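Zwischenbericht zum Vorhaben Olorach
Vergleich von Kamerapositionen und Greifern in der Simulation
Stand: 2021-11-29

Im Berichtszeitraum wurden 2 Kamerapositionen in der simulierten Wohnumgebung Senance erprobt. Ziel ist eine Empfehlung für die Beschaffung der Greifer durch Kakley.

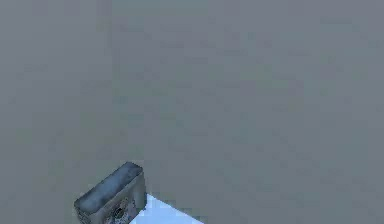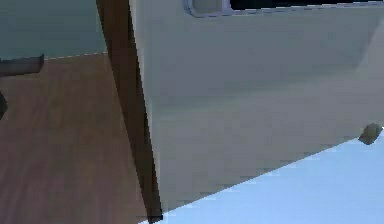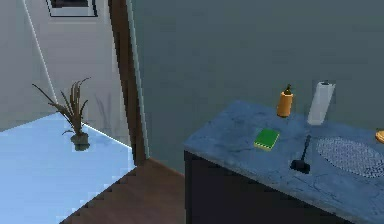
Simulierte Ansichten aus der Umgebung Senance

Guthrie merkte hierzu an, die Auflösung reiche für die Planung der Anfahrt aus, für den Vergleich der Greifkontakte jedoch nicht; vor der nächsten Versuchsreihe solle daher die Bildkompression herabgesetzt werden. Der Hinweis wurde in den Arbeitsplan übernommen.

Seit Juli liegen 1.343 auswertbare Durchläufe vor. Die Auswertung der Parallelgreifer ist abgeschlossen, die der Sauggreifer steht noch aus. Je Greifertyp sind weitere 35 Durchläufe mit veränderter Beleuchtung vorgesehen.

Der Mittelabruf liegt im Plan. Für zusätzliche Rechenzeit wird eine Umschichtung von 10 Prozent der Sachmittel beantragt; der Antrag liegt diesem Bericht als Anlage bei.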